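About Vanberg Table

Vanberg Table is a small business that builds and refinishes pine dining tables and runs a shared table for the people who work in our building. Kelechi Ekpo started it in November 2011 with a used planer and a rented garage on Barnel Street. We now have seven people on staff and a shop of our own two doors down from the old garage.

What we make

Most of our work is dining tables. We build them long, in solid pine, and finish them in oil or in a clear satin coat. We leave the knots in. Customers sometimes ask for a top with no knots at all, and we can do that, but it takes longer to find the boards and the price goes up. A knot that is sound stays put. A loose one gets filled before the top is sanded.

We also take in old tables. A typical refinishing job is a family table with water rings, pen marks and one leg that has been glued before. We strip the top, check the joints and call you before we do anything beyond the original quote. As of this spring we have finished 573 tables, and nearly half of those were refinishing jobs.

Chairs are a smaller part of the business. We make one model, the Lotia, with a slatted back. It comes in light wood only.

The shared table

When we moved into the current building in 2014, the room upstairs had desks in it and nowhere to eat. We put a dining table in the same room and it has stayed there. People have lunch at it, leave their mugs on it, and hold meetings at it when the office is too warm.
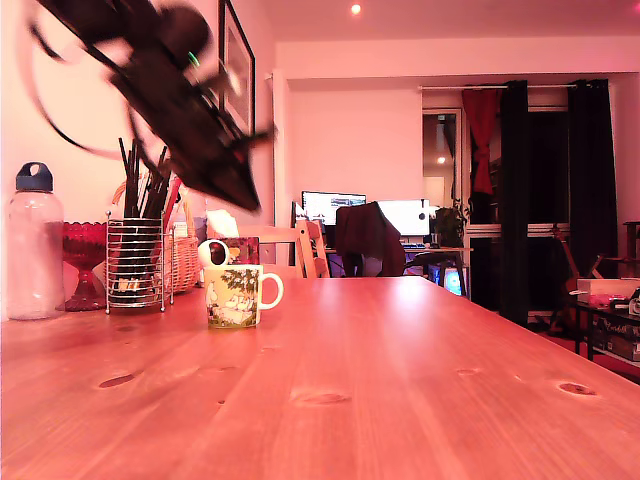

The long table, with the chopsticks in their usual mesh holder and the desk behind.

The rules for the table are short. Wash your own mug. Chopsticks and other utensils go back in the holder when they are dry. Food left out on Friday is thrown away. Anything else can stay on the table as long as there is room to put down a plate.

We learn a fair amount from using our own furniture every day. The edge profile on our current tops was changed after a year of people leaning on the old one, which was too sharp at the wrist. We also moved to a harder finish for customers with young children after seeing how the oil held up under hot cups.

Ordering and visits

A new table takes 55 working days from deposit to delivery. Refinishing is faster, usually two weeks once the table is in the shop. We deliver within the county and can recommend a carrier for longer distances.

The shop is open to visitors Monday through Thursday, 9 to 4. Please ring the side bell on Barnel Street, as the front door is kept locked. Bring the measurements of your room if you have them, including the doorway the table has to come through. Sample boards in each finish are on the wall by the entrance and can be borrowed for a week.

Ekpo Woodworking, our former name, still appears on some older tables and invoices. The warranty on those is the same and we will honor it.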